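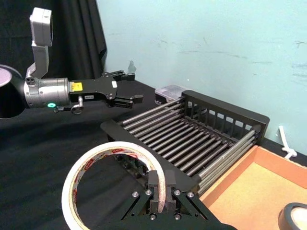

Stavden open day, June
Pre-opening inspection: two-arm handling demo, Bay 2
Completed before doors. Comments go under each item. Please write comments that someone else can read.

1. Emergency stops reachable from both sides of the table
OK
Comment: Both tested, both arms. The one on the visitor side is at the exact height of a seven-year-old's hand, so expect it to be tested several more times by the public. Restart card is taped under the table.

2. Floor line and barrier
OK after correction
Comment: Line was inside the reach of the arms when I arrived. Moved it back and checked with both arms at full stretch. Kershaw's banner stand was also inside the line. It now advertises Kershaw to the fire door.

3. Speed limit set to demo mode
OK
Comment: Slow. A visitor last year asked if it was broken. Leave it slow.

4. Grippers: screws, fingers, grip
OK
Comment: Base plate screws checked with the driver, none turned. Grip tested on a roll of masking tape stood on edge between the fingers. Lowest force setting, please. The old setting made ovals.

5. Status light on wrist
OK
Comment: Ring shows green. The sign for visitors says "green means safe," which I have crossed out. Green means powered up and no fault. Safe is the barrier.

6. Cables and connectors
OK, see comment
Comment: Connector under the wrist hand tight, no play. The short white cord against the wall at the back of the table belongs to nothing I could find. Coil it up and take it away before somebody plugs it in to see.

7. Table covering
Minor
Comment: Black cloth is creased. It may stay creased, but it must be clipped down at the corners. Last year a gripper picked up the cloth and everything on it, to applause.

8. Dish rack and demo objects
OK
Comment: Rack doesn't slide when pushed. No sharp ends on the rods that I could find with a glove. Cardboard tray next to it is fine for spare tape. No cups, no glasses, and no phones offered by visitors "to see if it can."

9. Backdrop
Cosmetic
Comment: Curtain clear of the arm. The blue wall has scuffs and streaks all over it. Loretti asked if this could be called a safety matter so that it would get painted. It could not.

10. Visitor numbers
Open
Comment: Bay limit is 184. Front desk has printed 1,000 leaflets telling people to start in Bay 2. Somebody needs to stand at the door and count, and I have already said it won't be me.

11. Operator at the controls whenever arms are powered
Open
Comment: The Lonudura rota has a gap at lunch. Either find cover or power down and put up the sandwich sign.

Result: may open with items 7, 10 and 11 closed out. Recheck item 4 at 2 p.m.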